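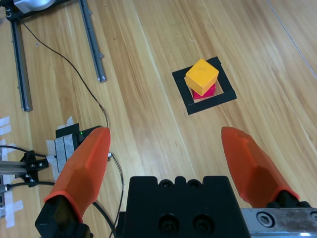
Serial Console over USB for a Headless Board

Project report, Embedded Systems Lab, Sonthorpe

1. Goal of the project

Our group received a small single-board computer without screen, keyboard or network cable. The task was to log in to it from a laptop using only one USB cable, and to read the values of a temperature sensor through this connection. We had 30 hours of lab time.

2. Preparation

We wrote the system image to the memory card and then changed two text files in the boot partition. In the first file we added one line at the end, which turns on the USB device mode. In the second file all the parameters must stay on one single line. We did not know this at the beginning and pressed Enter after the root parameter. The board did not start, and we lost our first Thursday with this mistake.

3. Connection problems

After the board could start, the laptop with Linux found a new serial port immediately. The second laptop did not find anything. We tried 3 cables. Two of them were only for charging and have no data wires inside. With the third cable the port appeared, but the terminal stayed black until we pressed Enter two times.

Another problem was the power. When the sensor was connected, the board restarted every few minutes. We moved the sensor to a separate supply and connected the grounds together – after this the restarts stopped.

4. The logging program

The program, which we named Plorine, is a short Python script. It reads the sensor, adds the time and sends one line of text to the serial port. On the laptop a second script saves the lines to a file. We started from the example in the Malinowski lab notes and changed the part that opens the port, so that it tries again if the cable is removed.

5. Results

In the final test we sent 226 lines. At first only 82 arrived complete, because the login prompt was using the same port and mixed its own text with our data. We disabled the login service on this port and repeated the test, and then all 226 lines were correct.

6. What is still open

The board gets a different port name on the laptop after each restart, and we still type it by hand. The group from Porkdale uses a fixed rule for this, but we could not test it before the deadline. The scripts and both boot files are in the project folder.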